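3 min read

Charger-to-plate task suspended after repeated thumb stalls on right hand

The charger placement task on the Prodard bench has been suspended since Sun 28 January, when the right hand stopped on a thumb overcurrent for the third time in a shift. The task is simple on paper. A wall charger and a light blue plate are set out on the white table, the robot picks up the charger, and the charger goes on the plate. It had run for 658 cycles since the November rebuild with only minor faults.

The log shows the same sequence for all three stops. The four fingers reach their pre-grasp angles on time. The thumb lags, current on its drive climbs, and the controller holds the hand at its last commanded position until the limit trips. The limit is set at 744 mA. Peak readings on the third stop reached 1,068 mA before the drive cut out, so the trip itself was late.
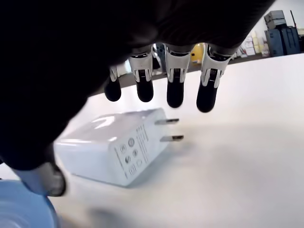

The late trip is the part being treated as a safety matter. A stalled thumb costs a cycle. A drive that runs past its limit can hold force on whatever is between the fingers, and the bench rules allow a person to reset objects by hand once the hand reports idle. On the second stop the hand reported idle while the thumb drive was still powered. No one was reaching in at the time.

Dörte Pfeiffer traced the false idle report to the Kettler driver board. The board averages current over a window before comparing it with the limit, and the window length went back to its factory value during the last firmware load. The idle flag reads from the four finger drives and skips the thumb. That second fault has probably been there since the hands were fitted.

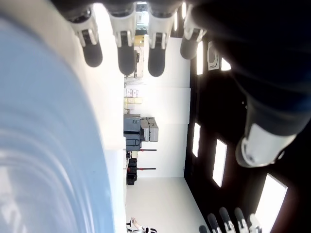
Fingers and arm at the bench, with the equipment cases behind.

The cause of the lag is still open. Cable drag was suspected first, and rerouting the wrist cable on a spare hand made no difference to thumb current. Gear wear is the next candidate. The thumb unit has logged 1,941 closures, well short of the service interval, but most of them were on small hard objects that load the tip off center. The unit will be opened this week and the teeth checked under magnification.

Until then the following applies to both hands:

Arms may be powered for positioning over the table. Grasp commands stay locked out.

Objects on the table are moved only with the drives off at the main switch. The idle indicator is not to be relied on.

Firmware loads on the Kettler boards must be followed by a printed parameter check, signed and left with the Gonow cabinet keys. 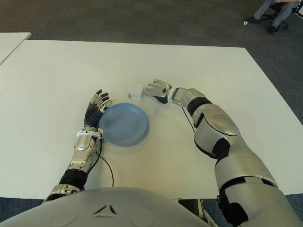 The idle flag has been rewritten to include the thumb drive and is being tested offline. It will go to the left hand first. If the gear inspection is clean, the thumb encoder will be swapped with the one on the spare and the original sequence repeated at half speed.

Comments (3)

M. in controls
Was the averaging window reset on the left hand too? Same firmware load, I assume.

Dörte Pfeiffer
Yes, both boards. The left never stalled, so it never showed. Corrected on both now.

Kitidton bench
We had thumb lag last year and it was grease. Check that before you order gears.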